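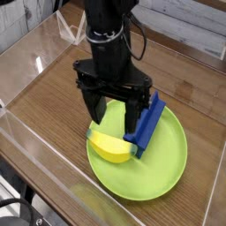 The green plate with the banana and the blue block

How to play the plate game with small children

My daughter was three when we began this game, and we still play it most evenings before supper. You need one plate, two small toys and a table. It is good for learning words like "beside", "near" and "between", which were difficult for me also when I learned English.

What you need

A round plate in one strong colour. Ours is lime green. It should have a rim, so that the toys do not roll off.
A toy banana, or other toy fruit with a curved shape.
A building block in a different colour. We use a blue one.

Do not take toys that are small enough to swallow.

Step 1. Put the plate on the table where the child can reach it without standing up. Let the child hold each toy and say its name and its colour.

Step 2. Place both toys on the plate, with a little space between them. Ask: "Where is the banana?" In the beginning any answer is fine, also pointing.

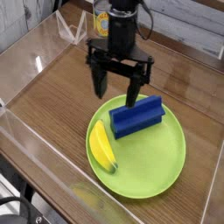 Photo: Veronica Sârbu / Flikard

Step 3. Now the child closes the eyes and you change one thing only. You can turn the banana, or move it closer to the rim. The block stays as it was. The child opens the eyes and tells you what is different. If this is too hard, make a bigger change, for example take one toy away.

Step 4. Change roles. Children like this part the most, and you must really close your eyes. My daughter checks!
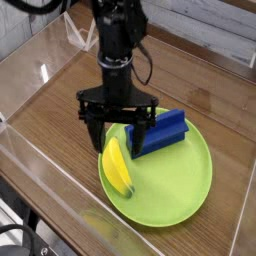
When the game becomes easy, you can use longer sentences. "The banana is on the left, near the rim" is already a good one for a child of five. You can also add a third toy, but I would wait some weeks with this. With too many things on the plate the child starts to guess.

We play for five minutes, sometimes less. Stop while it is still fun, then wash the plate and the toys with warm water and put them together in one bag for the next time.

Updated 26 August 2023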